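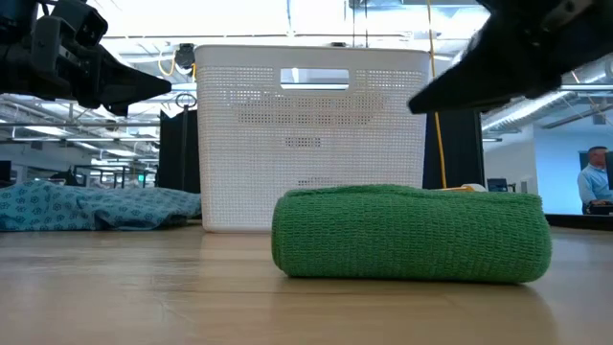 Rolled green towel, white basket and a blue patterned cloth.

Ingate Laundry Access Project
Progress report to the Adeyemi Fund
30 October 2021

Where things stand

The laundry room is open. We put that first after our last report devoted two pages to explaining why it wasn't, and we understand those pages were read with more patience than they deserved. The washers wash, the dryers dry, and the door, which was the subject of its own appendix, closes.

Since opening in August we have run 1793 loads for 81 households. The grant application promised a service for people in Ingate who have no washer at home and no easy way to reach one, and most of our users fit that description. A few have a washer that has died and a landlord who is thinking it over. We decided early on that this counts.

The building

You will recall that the Menico building was described to us as "ready to go." It was ready to go in the sense that it had walls. The drain line under the back room was narrower than the plans showed, and the plans, when we looked at them more closely, were for a slightly different building. Replacing the line used up most of the contingency money and all of our interest in plumbing.

The floor has been sealed and now slopes toward the drain. It used to slope toward the street door, so any spill would have gone out to greet the public. The new slope is slight, but laundry carts have noticed it. We have put a wooden stop along the low side and consider the matter closed.

Heat is still a problem. The room is warm when the dryers are running and cold at all other times, and the thermostat has no opinion on either. A repair visit has been booked. We will believe in it when the truck is outside.

Machines

All the washers came from Desier, along with a service contract whose terms we have now read more often than any novel. The short version is that they will repair anything promptly except the parts that break. Door latches are classed as "wear items," and so are drain filters. We have bought a box of each and learned to fit them.

We have had 3 breakdowns long enough to mention. The first was a bra wire. The second was a pocketful of birdseed, and we would ask you to think for a moment about what birdseed does when it gets wet. The third was a fault in the control board, which Desier replaced under the contract without argument, and we want to give them credit for that in writing.

Dryers have been no trouble at all. This makes us nervous.

Who comes and when

The application predicted that evenings would be busiest. Evenings are quiet. The rush comes in the early morning, when people finish night shifts and want to get their uniforms done before they go to sleep. We had scheduled our one paid attendant for the hours when almost no one was there, and for the first few weeks that attendant got a great deal of reading done.

We moved the hours. Opening earlier costs a little more in heat and light, and the change pays for itself in fewer people standing on the step looking through the glass. Evening opening continues, with a shorter last-load time so that nobody is locked in with a wet comforter.

Comforters need a word of their own. The application did not mention them, and neither did anyone we asked beforehand. They are the single most common reason people with working washers at home turn up asking to be let in. We have said yes when a large machine is free. If you would prefer us to say no, please tell us soon, as word has spread.

Booking

We built a booking system. It was simple, it worked on a phone, and it sent reminders. Hardly anyone used it. People prefer to call the room and ask if it's busy, or to send a cousin down to look. After a month of sending cheerful reminders to ourselves, we put a paper sheet on a clipboard by the door, and the sheet is full every day.

The booking system remains available. It cost what the budget said it would cost, and we are not proud of that line. We have asked the firm that built it whether it could do something more useful, such as warn us when a washer has stopped in mid-cycle, and they are looking into it. Their quote will be in the next report, assuming we can bring ourselves to open it.

Lost items

We hold unclaimed laundry for 30 days. This seemed generous when we wrote the policy and now looks like a storage plan. Socks make up most of it by number and bath towels by volume. There is also a choir robe. We have called every choir in Ingate, and all of them say it isn't theirs, a couple of them rather quickly.

Items past the holding period are washed again and offered on a rack near the door, free to anyone. The rack has become popular, and some people now check it before they check the machines. The robe is on it. It has been tried on often.

Folding

The folding tables are always in use, which we did not expect. Plenty of people live in one room and have nowhere flat to put a clean sheet, so they fold everything with us and carry it home in order. We have ordered another table. We have also given up trying to teach anyone the correct way to fold a fitted sheet, having found out at some length that the staff do not agree on one.

A related discovery is that people stay. They finish folding and then sit and talk, or help someone else match socks. The grant has no outcome for this and we are not asking for one. We only mention it in case you visit and wonder why the chairs are taken by people with no laundry.

Money

Spending is within the total, though not in the places we said it would be. Building work ran over. Supplies ran under, mainly from buying detergent in drums, a decision we stand by even though one of the drums has a tap that drips. Wages are on budget. Publicity is almost untouched, as the clipboard and the cousins have done the work for us.

We would like your permission to move the unspent publicity money into water and power. Our first full utility bill was higher than planned, and the second was higher than the first. Some of that is the early opening. Some of it is comforters. A revised budget is attached, and it has been added up by two people who got the same answer.

What hasn't gone well

We said we would offer pickup and delivery to people who can't leave home. We have not started. The van we had been promised turned out to be promised to several other groups as well, and its engine has since taken the decision out of everyone's hands. We have been trying to arrange shared use of another vehicle, so far without a date we would put in front of a funder.

We also said that signs would be posted in every language our users speak. The signs are up in most of them. One translation had to come down when a user gently pointed out that it told people to wash their children on hot. The corrected version is at the printer.

Next period

The new folding table should arrive, followed by whichever of its legs are shipped separately. The heat will be fixed, or we will write to you in gloves. We plan to start delivery on a small scale with the people who live closest, on foot if we have to, with a cart and a tarp for rain.

We need two things from you. One is a yes or no on moving the publicity money, and the other is your view on comforters. The budget form asks for a signature on its last page, and the box for it is very small.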